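Visitors to the Odton open day in April 2025 asked many questions about kitchens as well as robots. The following tips were collected by Mekdes Lencho of the Skollov education office and apply equally to a home kitchen and to a demonstration counter.

## Before the demonstration

- Clear walkways on both sides of the counter. Bags and coats are to be left at the Adams Street entrance.
- Keep each group to 12 visitors. Larger groups will be divided at the door.
- Allow 5 minutes between sessions for resetting the counter.

## Setting out the counter

The Dravero program is shown first in simulation, on the large screen. The simulated kitchen has a long counter with a marble-patterned top, and the robotic arm stands in front of it on its own square pedestal. Guides should point out the mix of items on the counter, as a cluttered surface is the usual condition in most homes. A tomato, a potato, a small white spoon and a folding knife share the space with a large old-fashioned bellows camera.

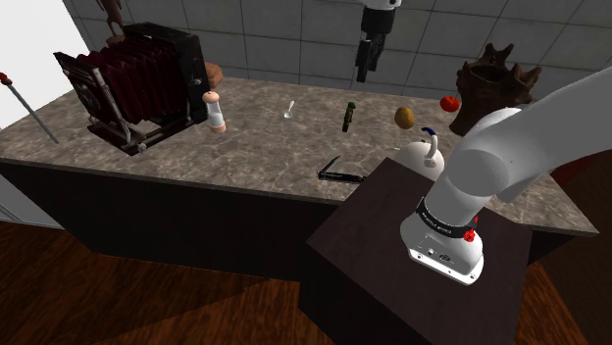
## Tips to take home

1. Fold and put away any knife that is not in use. An open blade left among vegetables is easily overlooked, and the knife on the simulated counter is a useful point for discussion with younger visitors.
2. Store tomatoes at room temperature, away from direct sun. Potatoes belong in a dark, dry cupboard.
3. Keep the kettle handle turned inward, clear of the counter edge.
4. Return salt and pepper to one fixed place after each meal.
5. Move keepsakes and vases to a shelf before cooking. Decorative pieces collect grease and take up working space.
6. Wipe stone countertops with mild soap and a soft cloth. Vinegar and lemon juice will dull marble.

## Further visits

School groups may apply in writing to the Skollov education office. The next open day will be held in December. Printed copies of this page are available at the front desk.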